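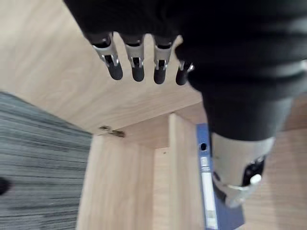
开放式格子柜大概是家具里最会装无辜的一种。它没有门，没有抽屉，往店里一摆，每格放一盆绿萝加两本脊背朝外的画册，看得人当场觉得自己的生活也能过成那样。买回家两个月，格子里塞的是充电线、过期的物业通知和一只找不到另一只的手套。我家这种浅色木柜就是典型：台面一整片浅米色，仿橡木的，木纹淡淡几道，前沿一条直边，直边底下就敞着格子，什么都藏不住。台面是平的，平的地方就会长东西，格子是敞的，敞的地方就会被人看见。下面写的是我怎么把这种柜子从头到尾收拾一遍，再怎么让它撑过下一个季度。适合家里有一台类似的矮柜、每次路过都假装没看见的人。

先说清楚，本文不教你扔东西。教扔东西的文章很多，作者大都住得很宽敞。我家的东西绝大部分最后还留在家里，只是换了地方，而且换完以后找得到了。

要准备什么

两块干布，一块微湿的布，一卷美纹纸胶带，一支油性笔，一把卷尺，一个大号纸箱，再来几个收纳盒。收纳盒请务必最后再买，我知道你已经把购物页面打开了，先关上。所有失败的整理都从一次成功的购物开始，我在这上面的学费是342块，换回来一套比格子宽了一指的布艺盒子，至今叠在阳台上，装着另外一些同样买错的盒子。

时间上，留一个完整的下午。别在晚上九点以后开工。九点以后人会坐在地上读旧信，读到十一点，然后把所有东西按原样塞回去，第二天早上踩到一个订书机。

第一步：清空台面

先台面，后格子，顺序别反。道理很土，格子里掏出来的东西总得有个地方放，台面要是满的，就只能放地上，放地上就会有人踩，猫会躺。

把台面上的东西全部请进那个大纸箱，不分类，不感慨。这一步的难点在于手会自己停下来，拿起一个小碟子，想这个碟子是哪年买的。不要想。碟子进箱。钥匙可以例外，钥匙揣兜里，我有一次把钥匙也请进了箱子，下楼取快递，回来站在门口，对整理这件事有了新的认识。

台面清空之后先别急着往下走，站远一点看看它。很多人会在这时候第一次发现自己的柜子是什么颜色的。

第二步：擦

浅色仿木面最怕的是水，第二怕的是勤快人。用干布先把浮灰带走，从里往外，朝前沿的方向擦，灰落到地上，最后扫地时一并算账。然后用微湿的布走一遍，所谓微湿，是指拧到你觉得拧不出水了，再拧一次。紧接着用第二块干布收掉水痕。

前沿那条直边要单独擦。手每天都搭在那里，拿东西搭一下，弯腰搭一下，系鞋带也扶一下，摸上去会比台面中间涩。布折成窄条，沿着边横着推过去，推两三个来回就够。边角的封边如果有翘起来的地方，先贴一小段美纹纸做记号，等下一起处理，擦的时候绕着走，水进了封边里头，板子会鼓，鼓了就不会再回去。

咖啡印、杯子印这类圆圈，用一点中性洗洁精兑水，布蘸着打圈，擦完立刻收干。牙膏、小苏打、魔术海绵，网上都有人推荐，我都试过，确实能去印子，顺带把那一小块的光泽也去掉了，于是圆形的印子变成了圆形的亮斑的反面，侧着光看格外清楚。我现在用一个小托盘盖着它，对外宣称是设计。

油性笔迹更麻烦，棉签蘸酒精点一点，先在柜子背面试。家里有小孩的可以跳过这一段，你们比我熟。

第三步：掏格子，一次一格

这是全文最要紧的一步，也是最多人做错的一步。做错的人把所有格子同时掏空，堆成一座山，拍照发给朋友，朋友说加油，然后天就黑了。

一次只掏一格。掏出来的东西放在刚擦好的台面上，垫一块旧毛巾，免得刮。接着把它们分成几摊：

留在这一格的。
应该去别的格子的。
应该去别的房间的。
不知道是什么的。

前面几摊都好办。第四摊才是格子柜的真面目。一根一头圆一头扁的电线，一个塑料小件，看着像某样东西的脚，一把不知道开哪里的钥匙。我的办法是给它们找一个透明小袋，用油性笔写上“不明”，再写上月份，比如一月。半年后没人来认领，就可以送走。这半年里它必定会有一次让你差点扔了又没扔，这属于正常波动。

掏空的那一格立刻擦，顺序是顶、侧、背、底。顶板的下面最容易漏，那里没人看，但蜘蛛看。侧板和底板交界的缝里积着一条灰线，用布擦只会把它压实，拿一支旧牙刷干着刷出来，再吸走。擦完晾十分钟，别急着往回放，正好去烧水。

然后，把第一摊放回去，第二摊先搁在目标格子的前面，排队等着。做完一格再开下一格。这样就算中途有事走开，家里也只乱一格的量，看起来像一个正在进行的项目，不像事故。

第四步：量

现在可以碰卷尺了。开放格子要量的是内空，要量宽、高、深，每个格子都量，别信“看着一样大”。我那台是Rirasberg的矮柜，说明书上格子宽度一致，量出来左边和中间差3毫米。这3毫米决定了一个盒子能顺滑地推进去，还是卡在半路，要用膝盖帮忙。

记尺寸的时候写在美纹纸上，直接贴在对应格子的底板里侧。写在手机里也行，只是等你站在店里掏手机时，会发现备忘录里有一条“宽”，后面是空的。

深度还要多看一眼。柜子靠墙那一面有没有踢脚线把它顶出来，背板是整块的还是只有一条横档，有没有插座正好在格子后面。插座在后面的那一格很金贵，请留给路由器或者充电的东西，别像我，放了一整套词典。

顺便量一下台面全长。我家的是1,412毫米，这个数字我本来以为一辈子用不上，后来楼上邻居要送我一块桌旗，问多长，我张口就来，她看我的眼神至今有点变化。

第五步：决定每格住谁

这一步不动手，只动嘴，最好把同住的人叫来。理由是：一个人定的规矩，别人没有义务记得，而且他们会以此为由把雨伞放进书那一格。

按使用频率分，别按种类分。按种类分看起来很有学问，“文具”“电子”“文件”，分完发现每天要用的剪刀、充电头和门禁卡住在相隔最远的地方，出门前要做一套折返跑。我的分法是这样的：

最靠门的格子，放出门那一下要用的，包、口罩、伞、购物袋。

手最顺的那一格，放每天都摸的，剪刀、胶带、笔、充电头。如果家里有左撇子，请和左撇子商量，他们的“最顺”和你的在两个方向。

中间的格子，放好看的。每台格子柜都应该有一格是用来给人看的，这一格负责替其他几格说情。放书也好，放罐子也好，别放满。

最低的格子，放重的和不常用的。工具箱、旧相册、说明书。弯腰的成本会自动帮你减少使用次数。

最后留一格空着。这条最难，全家都会反对，认为空着是浪费。请顶住。空的一格是给明天的快递、后天的学校通知、客人带来又不知道放哪儿的一盒点心准备的。没有这一格，它们就会全部上台面，台面一旦有了第一件，后面的来得很快，像看见有人停车就跟着停的那种快。

第六步：盒子

尺寸有了，住户定了，现在去买盒子。规矩如下。

盒子的宽度比格子内空小一厘米左右，高度要留出能把手伸进去的空。塞得严丝合缝的盒子照片上最好看，用起来每次都要整个抽出来，抽三回之后你就会把东西直接放在盒子顶上。

不要每一格都配盒子。全是盒子的格子柜等于一台很贵的、没有滑轨的抽屉柜。杂碎进盒，整块的东西敞着放。

颜色选一种。浅木色的柜子配什么都不难看，配五种就难看了。我最后用的是Foma的灰色毡盒，软的，推拉不刮板，缺点是粘猫毛，粘得非常认真。前面的格子里也用过Tikico的硬塑料篮，洗起来方便，就是拖出来的时候声音像在搬家，孩子午睡时禁用。

把手那一面朝外。我写下这句的时候觉得是废话，然后去看了一眼自己家的柜子，改了一个。

标签要不要贴，看家里几口人。一个人住不用贴，两口人以上建议贴，而且贴在盒子的上沿，别贴正中央，那样太像药房。字写“线”“药”“修东西的”就够了，别写“杂物”。写了杂物的盒子会在一周内达到它的最高理想。

第七步：把台面管住

台面是这台柜子的命门，前面做得再漂亮，台面失守就全白干。我的朋友Kerubo Langat在客厅里养着一台差不多的矮柜，她的规定是台面上只许有一盏灯和一个托盘，托盘里爱放什么放什么，溢出来的当天归位。我照搬了，灯保留，托盘也保留，“当天”被我家执行成了“星期一”。也行。一周一次，托盘底朝天倒出来，该回格子的回格子，该扔的扔。那里面一般是：收据，橡皮筋，一颗纽扣，收据。

托盘要选有边的，边矮一点。没边的托盘只是一块画了界线的台面，没有人会把它当回事。底下贴几个毡垫，浅色板面被陶托盘拖出来的灰印子很难去，我说的是经验。

植物可以放，要有接水盘，接水盘下面再垫一层软木。浇水请端走浇。我知道你不会端走，所以垫软木。

别把台面当凳子。这类柜子看着敦实，高度也刚好，客人多的时候总有人一屁股坐上去。多数开放格子柜的中间隔板是靠几根木榫和偏心件撑着的，坐一次两次没声音，第三次有声音。真要兼做坐凳，去看说明书上的承重那一行，没写就当作不许。

第八步：修几样小毛病

封边翘起。把翘的地方用牙签挑开一点，里头的灰吹掉，挤一线白乳胶，合上，用美纹纸横着勒紧，压一晚。第二天撕胶带时慢一点，顺着板面方向撕，别往上揭。多出来的胶在没干之前用湿布抹掉，干了再刮就要带走一点面层。

小磕碰。露出里面的刨花板时，先用细砂纸把毛刺轻轻顺一下，再用同色的修补蜡条填，拿旧会员卡刮平。浅色的蜡条要买两个深浅，一深一浅混着抹，补出来才有点木头的意思，单用一种颜色像贴了创可贴。Muli有一种小套装，里面颜色很多，真正用得上的两支总是先用完，剩下的深胡桃色可以传给下一代。

柜体晃。先别拧螺丝，先看地。把卷尺的外壳或者一张折起来的硬纸片塞到那个悬着的脚下面，不晃了，就是地不平，换成正经的垫片就行。还晃，再去拧，从下往上，每个转半圈，转到有阻力就停。刨花板里的孔拧滑了很难救，牙签蘸白乳胶塞进去再拧可以对付一阵子。

格子底板往下弯。把重物挪到最低一格，把这块板翻个面，让它自己弯回来。不能翻面的那种，就少放点书吧，或者承认那是一道微笑。

柜子不算高，也请固定到墙上，特别是家里有会攀爬的小孩的。格子在他们眼里和台阶是一回事。固定件通常在包装盒最底下那个没拆的小袋子里，如果你照着第三步做了，它现在应该在“不明”里。

维持

整理完的头三天不用管，这三天全家都很自觉，走路都绕着柜子。第四天开始有人试探，通常是一只水杯。处理办法是把水杯拿走，不发表讲话。发表讲话会使下一只水杯来得更快，这一点我无法解释，但我有记录。

每周倒一次托盘，顺手擦前沿那条边。每月挑一格，就一格，掏出来擦一遍再放回去，轮着来。换季的时候看看最靠门的那格，把夏天的帽子和冬天的手套换个班。“不明”袋到日子了就打开，看一眼，该认的认，认不出来的送走。

几个常见的疑问

要不要装门？可以装，有些型号配得到门板。只是装了门以后格子里的生长速度会加倍，门关得上的前提下谁也不会去管，等到关不上的那天请重读第三步。我的折中是给最难看的那格装一块布帘，用伸缩杆撑着，一剪一缝就好，花不了多少时间。布料挑厚一点的，薄的会透，透出来的轮廓比直接看见还可疑。

书竖着放还是横着放？竖着，靠一侧，另一侧用书立。横着叠也好看，缺点是你永远只会读最上面那本。

格子里能不能放鞋？能，底板铺一层可以拿出来洗的垫子，鞋先在门口晾过一夜再进来。和面包放同一台柜子的话，请离远一点，我家曾经有过一段时间没离远。

装饰灯带值得贴吗？值得贴在顶板下面靠前的位置，灯珠朝后。贴之前先擦干净、晾透，不然半夜会听见它自己下来。线从背板走，用线卡固定，别让它从格子前面垂着，猫已经在看了。

收拾完发现还有一箱东西没地方放怎么办？那是第一步装台面杂物的那个纸箱。对，它还在走廊里。打开，一样一样问它住哪儿，能答上来的进格子，答不上来的进“不明”。那只小碟子现在可以想了。我的那只最后放在托盘里装钥匙，尺寸刚好，来历仍然没有想起来。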